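Foro Stullel > Robótica y automatización > Manipulación

Tema: Navudent y la política "sin demostraciones del objeto". ¿Alguien se lo cree?

tornillo_flojo
23 de junio de 2025
Me he leído el informe de Navudent sobre su método de agarre y salgo con más dudas que antes. Resumen para quien no tenga ganas: entrenan con 1,049 episodios teleoperados, luego prueban con objetos que no estaban en el entrenamiento y dicen que la política generaliza. La tarea es siempre la misma, coger algo y dejarlo en un bol. De los 1,049 episodios se quedan con 815 "tras la limpieza". ¿Qué limpieza? El apéndice le dedica una línea.

marejada
Pues la criba es lo de siempre: demos en las que el operador se equivoca, cortes de red, cosas así. No veo el escándalo. En mi grupo tiramos bastante más.

tornillo_flojo
No hablo de escándalo. Digo que si el criterio lo eliges después de ver los resultados, el número final vale poco. Y la prueba son 40 intentos con 3 objetos nuevos, que ni siquiera se reparten por igual. Con eso yo no escribiría "generaliza" en el título.

kp_derivada
Lo que a mí me chirría son los objetos. Mirad la figura de la sección de resultados, la del bol:

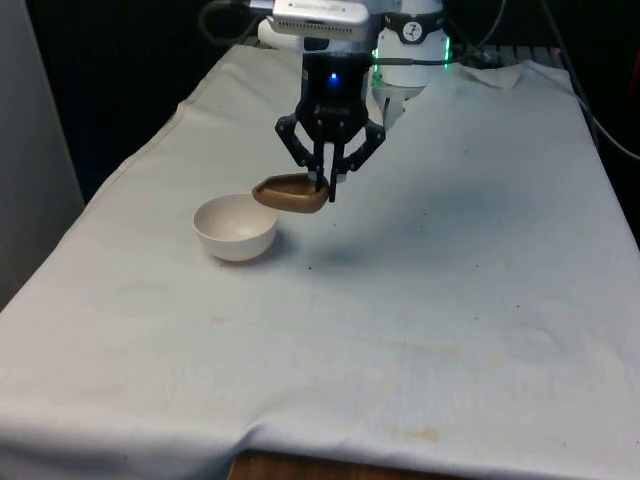
Brazo con el objeto marrón en la pinza, junto al bol blanco. Del informe de Navudent.

Una cosa alargada, redondeada y lisa sobre un mantel blanco, fondo casi negro. El contraste no puede ser más amable. Segmentar eso lo hace cualquier umbral de color de hace veinte años, y luego le atribuyen el mérito a la política.

marejada
¿Y qué es el objeto, por cierto? Yo leo zapatito, mi compañera de mesa dice patata.

kp_derivada
Ni idea, el texto lo llama "objeto C". Pero da igual para lo que digo.

marejada
No da igual. Una forma así, con un extremo más estrecho que el otro, no es un cubo. Tienes que decidir por dónde la coges, y ahí la tienen por el lado ancho. Para dos dedos finos me parece un caso razonable. El mantel además tiene arrugas y alguna mancha, no es un plató.

tornillo_flojo
Un fotograma con el objeto en el aire no me dice si acabó en el bol. Tampoco cuántas veces lo intentaron antes. Quiero los vídeos de los 40 intentos, sin cortar, con los fallos incluidos.

banco_de_pruebas
Aporto algo, que llevo tiempo con esto. Intentamos reproducirlo en Sutherland con nuestro brazo y una pinza distinta. Con el fondo oscuro y la tela blanca iba decente. Cambiamos la tela por una de cuadros y se vino abajo – el brazo bajaba a un lado del objeto y cerraba en vacío. No lo publicamos porque la pinza no era la misma y cualquiera nos lo echaría en cara, con razón.

marejada
Es que es verdad que con otra pinza no estás reproduciendo nada. Estás probando otra cosa.

banco_de_pruebas
De acuerdo en parte. Pero la pinza no ve los cuadros. Si solo cambio la tela y falla, el problema está en la percepción.

kp_derivada
Eso es justo lo que decía. ¿Puedes subir los registros, aunque sea en bruto?

banco_de_pruebas
Tengo que preguntar. En agosto presentamos algo en el taller de Tatville y quizá los metamos como material adicional.

tornillo_flojo
He escrito a Navudent pidiendo el criterio de descarte y los vídeos. Si contestan lo pego aquí. Mientras tanto dejo el título del hilo como está.

marejada
Sigo pensando que sois demasiado duros con un informe técnico, pero los vídeos también los quiero ver.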